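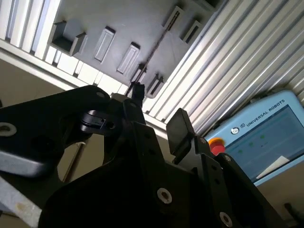

COURSE NOTES / WORKSHOP AUTOMATION / HANDOUT 4

Fixtures, Fingers, and Finding Out Where the Table Is

Vemden Shared Workshop, evening course. Revised November 2021.

Bring this handout, a pencil, safety glasses, and the measurements you promised to take last time. If you didn't take them, come anyway. The calipers are in the second drawer, under the things that are not calipers.

Where we are

By now the bench exists. The extrusion has been cut, squared, bolted together, found to be not square, and bolted together again. The gray slotted panel is in among the profiles, the gripper is on the arm, and the pendant is where you can reach it. Most of the people who build one of these at home stop here for a month to admire it. You are allowed until the tea break.

Tonight's subject is the unglamorous space between "the arm moves" and "the arm puts the thing in the slot." All of the Drumotis project lives in that space, and so will your weekends.

1. The frame is a measuring instrument, whether you like it or not

Aluminum extrusion looks precise. It comes straight from the supplier with long clean grooves, and it gives the builder a feeling of great competence. Then you join two lengths with a corner bracket and one bolt, and the feeling is all you have.

Every position you teach the robot is stored relative to the robot's own base. The arm knows nothing about your panel. If the panel shifts, the arm will go on visiting the old location with perfect loyalty. So the frame has one job, and that is to stay put.

Do the following before you teach a single point:

Check each corner with a square. You want 90 degrees. You will be offered something near it. Loosen, push, tighten, check again.

Tighten the bolts in two passes, snug first and then firm. If you do one corner all the way before touching the others, the frame takes on the shape of whatever mood you were in at that corner.

Lean on it. Use your actual weight, or as much of it as you'd use to reach for a dropped screw. If it creaks, it has moved. If it doesn't creak, it may still have moved, so go back and check the corners.

Put a paint mark across each bolt head and onto the profile. A broken line next week tells you who has been loosening things. (You.)

2. The panel

A panel with slots and raised rims is a forgiving thing to aim at from one direction and a miserable thing to aim at from every other. The rim helps a part find its way in once it is nearly there. It also catches the edge of a part that is slightly off, the corner of a finger, sleeves, and the cloth you use to wipe it down.

Treat every opening as its own job. It's tempting to teach one slot, measure the spacing, and let arithmetic take care of the rest. The arithmetic will be fine. The panel, however, was screwed down by a person, at night, and is probably rotated by an amount too small to see and too large to ignore. Teach the slots at far corners of the panel first and compare them with your drawing. If the difference is the same at both, you have an offset. If the difference grows as you cross the panel, you have a rotation, and a plane or feature taught from three well-spaced points will save you a lot of swearing.

Write the slot names on paper before you put them in the program. Use names that will survive a change of plan. Last January the Drumotis program contained slots called "left," "new left," "left final," and "other left," and the arm was the only member of the group that could still tell them apart.

3. Fingers

Gripper fingers are where home builders spend their ambition. Please spend less of it. What you want from a finger is dull: it opens wide enough, closes on the part, and doesn't hit the panel on the way there.

The third item is the one that gets us. You'll measure the gap between the pads and forget the outside of the fingers, the screw heads, the coupling, and the wide black body behind it all. A gripper is a small set of pads attached to a great deal of elbow. Before you run anything near the frame, move by hand and look at the back of the gripper, then the sides, then the part of the side you can't see from your chair. Get out of your chair.

Some habits worth having:

Bring the screws up evenly. If one pad sits at a slight angle, the part will pivot in the grip every time and you'll spend an evening blaming the software.

Keep a spare set of finger screws in a labeled bag. The Ketilsson bin on the wall is for this. It is not for wall plugs, chewing gum, or the one strange bolt you didn't want to throw out.

Check the pads for polish. A pad that has gone shiny has been sliding, and something it was holding has been sliding too.

Measure the opening at the pads with calipers, then command the gripper to close on a gauge block and see what it thinks it's holding. If the two numbers disagree, write both down. Do not average them.

4. Long thin parts

A rod is an excellent first part for people who like to be humbled. Grip it at one end and any small angle in the fingers becomes a large miss at the other. Grip it in the middle and you will find that the middle is exactly where the frame wants to be.

Approach along the line of the opening. Come to a waypoint well clear of the panel, stop, line up, and only then go in. If you sweep in from the side, the tip arrives before the rest of the motion has made up its mind.

Keep the last stretch short and slow. The rest can be faster. Beginners tend to do this the other way, creeping bravely through empty air and then accelerating toward the thing they made.

When the tip touches something, you want the arm to stop and complain. Set the force limit low and put up with a few false alarms. You can raise it later, a little at a time, with a sacrificial part you have no feelings about.

5. The pendant

Keep it where a standing person can reach the red button without crossing the arm's path. That sounds obvious. Try it with one hand already holding a part, which is how you will be standing when you need it. Everyone in the group presses the button tonight, on purpose, while nothing is wrong. It takes the drama out of it. You also find out how the program recovers, and in the case of most home programs the answer is that it doesn't.

For practice runs, set the speed slider to 40 percent at most. Do not raise it because the arm looks bored.

Route the pendant cable so that it can't be stepped on, rolled over, or used as a handle. Leave slack at the pendant end. Don't leave the slack on the floor.

A word about screens: the pendant tells you where the arm believes it is. It has no opinion about where the panel is. When the number on the screen and the part in front of you disagree, look at the part.

6. Tonight's exercise

Work in pairs. One person drives, one person watches the back of the gripper and has a hand near the button. Swap halfway, even if the driver is having fun.

a. Inspect the frame and paint marks. Record anything loose.

b. Run the gripper open and closed with no part in it. Listen. A change in sound usually comes before a change in behavior, and it's free.

c. Choose one slot. Teach a clear waypoint, an approach point, and a final point. Name all of them like an adult.

d. Run the sequence with the gripper empty. Then run it with a part.

e. Repeat it 8 times without touching anything. Touching includes nudging, encouraging, and "just straightening it a bit."

f. Mark each attempt in the Udov log as clean, scraped, or failed. Scraped is a real category. Please use it. A page full of clean attempts recorded next to an audible scrape has limited value to the next group.

g. Loosen the panel, move it by a hair, and tighten it again. Run the sequence once more, slowly. Note what happens and then fix it by re-teaching the feature, leaving the individual points alone. If you can't do that, your points were tied to the base, and you now know why section 2 is so long.

7. Things that have gone wrong before, with the fix where there was one

The part goes in on the first run and misses on the third. Check the pads and the finger screws. If both are fine, check whether the part is being picked up from a place that holds it the same way each time. A loose pile is not a pickup location.

The arm stops with a protective stop halfway along an ordinary move. Look at the payload setting. Someone changed the fingers and left the weight alone.

It works with the cover off and not with the cover on. The cover is in the way. This took two evenings.

The slot seems tighter than it was last week. Clean it. Then measure it. Only then reach for the file, and if you do reach for the file, do the slot and not the finger, or do the finger and not the slot. Doing both produces a fit nobody can describe.

The program has vanished from the pendant. It's in the folder you saved it to, which isn't the folder you think.

8. Before you leave

Park the arm high and away from the panel. Open the gripper, take out the part, and put it back in its tray. Power down in the order given on the card by the switch. Wipe the profiles if you've been eating, and if you've been eating, stop doing that at the bench.

Homework: draw your gripper from behind, to scale, with every screw head on it, and cut the drawing out. Slide it over your panel drawing at each approach position. Bring both next time, including the copy with the angry pencil marks.

Next handout: cables, and where they go when you aren't looking.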